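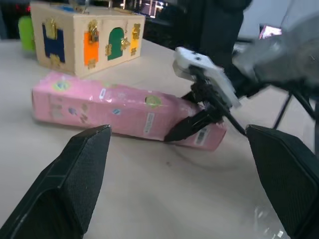 *M. Geraghty, Neken Centre for Everyday Objects*

**Figure 3.** A long pink box in clear film, lying on its side on a pale beige tabletop. Stickers and a barcode label can be made out on the front side face.

### 4.2 What the wrapping does to the label

I came to this part of the study thinking about cardboard and ended up thinking almost entirely about film. Our 1,386 packaged items were sorted by shape first (long boxes, squat boxes, tubs, bags and a rather sulky pile we called "other"), and the long boxes gave us far more to argue over than I'd bargained for!

Take the one in Figure 3. The film is glossy and a bit wrinkled, and it throws highlights along the top face and the edges. The printing on the pink is faint to begin with - small shapes, illustrations - so the things that catch your eye are the ones added to it: a round green sticker and the white labels. I found the same pull again and again with the long boxes, and my notes from the first Saturday are mostly me grumbling about glare.

We asked 30 shoppers at the Pondari site to pick up a wrapped box and find its barcode. I'd have put money on them turning it over straight away. Well, 22 of them looked along the sides first, and only then started turning. Several told me that was simply where barcodes "live", and I rather like that as an answer. Stickers muddled things, though. A round coloured one on the top face tended to hold people's attention for a moment, even when they knew perfectly well what they were after.

The Drovance set had 34 long boxes with more than one barcode sticker, and these were the awkward ones. Shoppers usually stopped at the first they came to, and it didn't cross most people's minds that there might be another. I haven't tried to work out which code a till would want, as that belongs with the shelf survey in Section 5, but I did start logging each sticker separately from April onwards. The earlier entries have one line per box, so Table 6 treats the two batches apart.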